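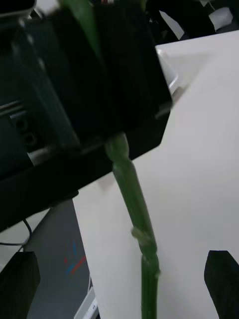 I have been suspicious of lucky bamboo for years, mostly because of the word lucky, and also because every person who gives you one says it cannot be killed. I have killed two. So when Kirsten Charbonneau left hers with me in September before she moved, I said thank you and gave it until Halloween. It is 19 October 2019 and the thing is still going, and I want to write down what I did before I start believing the advice I ignored. Look at the stem, for a start. Those joints, with the pale ring and the little papery bit on the lower one, are what all the care guides get excited about. Peel the papery bits, says one. Never touch the papery bits, says the next. I left them alone out of laziness and the plant has not complained.

Then there is plant food. The man at Beststead tried to sell me a bottle of something called Plilletti, which promises stronger nodes in 4 weeks. Stronger than what? He didn't know either. The label had a drawing of a very muscular leaf on it and an ingredients list I needed my glasses for. I put it back and bought a sandwich.

Water is where people really lose their minds. Filtered, distilled, rainwater, tap water left out overnight so the chlorine can wander off. I read one comment thread with 73 replies on that subject and came away knowing less than when I sat down. Mine gets tap water, usually when I remember, which is when I'm doing the dishes and feel guilty. Meron Nigatu says tap water turns the tips brown. Hers are brown and she buys bottled, so I don't know what to do with that information.

I will give the experts one point, and it's light. Kirsten had it right up against a south window and it sulked there. I moved it back to the white table, where it gets daylight but no direct sun, and a new leaf came in long and narrow and a decent green. Could be the light. Could be that plants put out leaves whether you fuss or not. I have a sample size of one and so does everybody else on the internet, as far as I can tell.

As for the luck, I've had a parking ticket and a dentist appointment since it arrived. Kirsten says it takes time to settle in. I'm trimming the yellow leaf at the back this weekend and leaving the rest as it is.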